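Workshop Tips: Sharing a Wash Corner with a Two-Armed Robot

Updated Dec 10, 2020

These notes apply to small workplaces that wash their own cloths, aprons and towels in a front-loading machine and have handed part of the loading and unloading to a robot with two arms. They are taken from the working sheets used at the Lamrani workshop in Girholm, where the wash corner takes up one end of an ordinary carpeted room. Laundries with fixed conveyors will find little of use in them.

Setting out the corner

Put the basket where the arms can reach both it and the washer door without the robot having to move its base. A plain chair seat beside the machine does well enough. A basket on the floor makes the arms work low, close to the feet and to any loose cable, and it is also the first thing a person trips on.

Mark the position of the chair. At Girholm a strip of tape on the carpet is used, renewed in April each year. A chair that has been borrowed for a meeting and put back by eye is the most common cause of a missed grip in the morning.

Use a basket with rigid sides and a rolled or thickened rim. Slotted handles at the short ends give a person and a gripper the same place to take hold. Fabric hampers sag and are not suitable. White baskets are preferred for coloured cloths and a darker basket for white ones.

Swivel chairs should be kept out of the working area while the arms are powered. They roll, and on carpet they turn without being touched.

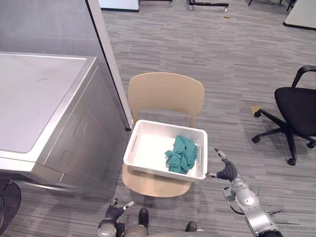

Sorting before the robot starts

Sorting remains a hand job. The Bremora control software in use at Girholm treats anything in the basket as ready for the drum, and it makes no distinction between a lint cloth and a cloth with a screw folded into it.

Shake each cloth over a bin. Empty apron pockets and tie the strings. Anything that has been used with solvent or linseed oil goes in the lidded metal bin and must never reach the basket.

Keep to one size of cloth per load when the robot is doing the loading. Mixed loads can be run, but a large towel tends to drag small cloths out with it, and these end up on the floor by the door seal.

Do not fold. A cloth dropped in loosely offers a ridge to pinch. A flat, folded cloth lies against the bottom of the basket and the fingers slide over it. People who have spent years folding neatly find this hard to give up, and a note on the shelf above the basket has helped.

Door and drum

Open the washer door fully before the cycle of movements begins. A door left at half swing is in the way of the forearm and may be pushed against its hinge. If the corner is tight, hang the door side towards the wall and leave the chair side clear.

Wipe the porthole and the rubber ring by hand at the end of the day. Check the ring for small items caught in the fold. This takes less than a minute and has not been automated.

Detergent is measured by hand as well. The drawer is stiff, and the gripper fingers are not rated for powder or liquid.

Assign one arm to the basket and one to the cloth where the software allows it. Tilting the basket brings the last pieces towards the near side and saves repeated attempts in the far corners. Set the tilt to a small angle for the first week and increase it only after the grip on the rim has been checked.

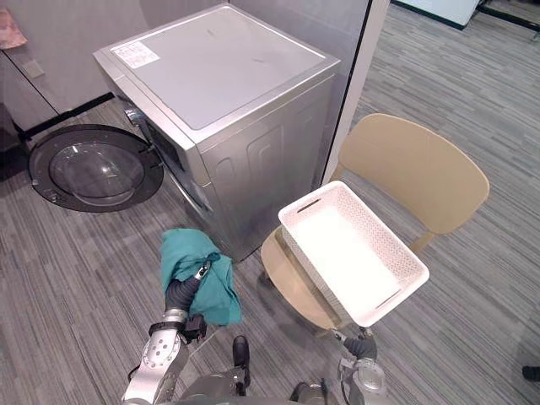

Does the robot reduce the number of people needed for the washing?

At Girholm the same people are employed as before. The time they used to spend bending at the drum has been moved to sorting, inspection and mending, and one short task, clearing faults, has been added.

Changes to the working day

The loading job used to fall to whoever was nearest. With the robot in place it has a start time, and the sorting has to be finished before then. Staff at the workshop found this the largest change. Cloths brought over after the start wait for the next load.

A person must be within call while the arms are moving. That person can do bench work, but cannot leave the room. Write the name on the board at the start of the shift, and write the next name before handing over.

The work is slower. A practised person empties a basket into the drum in a few armfuls, while the robot takes pieces singly. The gain is in stooping and reaching, and it shows mostly among staff who already had back or shoulder trouble. Workplaces that wash against the clock should keep manual loading for those hours.

Agree in advance who may pause the robot. At Girholm the answer is everyone, including visitors, and no reason has to be given afterwards. The stop button is tested by a different person each morning so that all of them know how it feels to press.

Let people say when a task has come back to them in a worse form. In the first month the staff were picking dropped cloths off the carpet between movements, which put their hands in the working area. The rule was changed: dropped cloths stay where they are until the arms are parked.

Keeping a fault sheet

Log every failed grip, even when the second attempt succeeds. Four columns are enough: load, item, which arm, what the person did. The Girholm sheet for its first period covered 2,000 pick attempts and listed 258 faults, of which 200 were cloths lying flat or stuck together. The rest were divided between the basket having shifted, the chair being out of position, and causes not recorded.

That sheet led to the rule against folding. It also showed that clearing a fault had been given to the same two people on most days, and the duty is now shared out by rota.

Do not use the sheet to compare staff. A fault marked against a name soon stops being written down.

Grip settings

For thin cotton, pinch at the highest point of the heap and lift straight up. Scooping from the side pushes the heap along the basket wall. For towelling, close more slowly and allow the fingers to sink in before lifting.

Keep the idle hand open and clear of the basket rim. With both hands in the basket at once, the cloth is easily pulled between them and the basket may turn on its seat.

Finger covers wear at the tips first. Muvley covers are used at Girholm and are changed as a full set, even when only one tip is smooth. Clean them with a damp cloth and mild soap. Fabric softener leaves a film and shortens their grip.

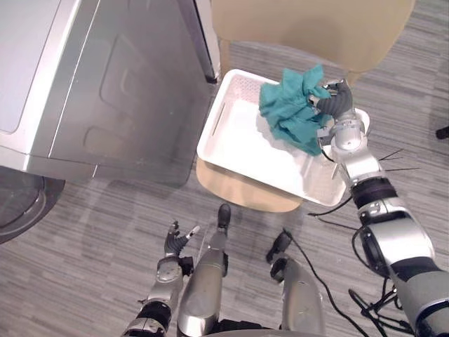
Right gripper closed on the cloth, left hand open and empty.

Cables and floor

Cables on the floor are the hazard most often raised by staff. Lead them away behind the robot on the side where people do not walk. Check the run after every move, and look at the wire ends near the wrists at the same time.

Striped or strongly patterned carpet makes dark cable hard to see. A band of bright tape at every bend is cheap and can be replaced when it frays.

Vacuum the corner before the first load. Lint collects at the skirting and under the washer, and small offcuts find their way under casters.

End of shift

Park both arms. Switch off at the wall. Leave the washer door ajar and the basket empty on its seat, with the chair on its tape. Hang damp cloths by hand on the rail. Sign the sheet, and note any finger cover that looks worn so that a set can be ordered before it is needed.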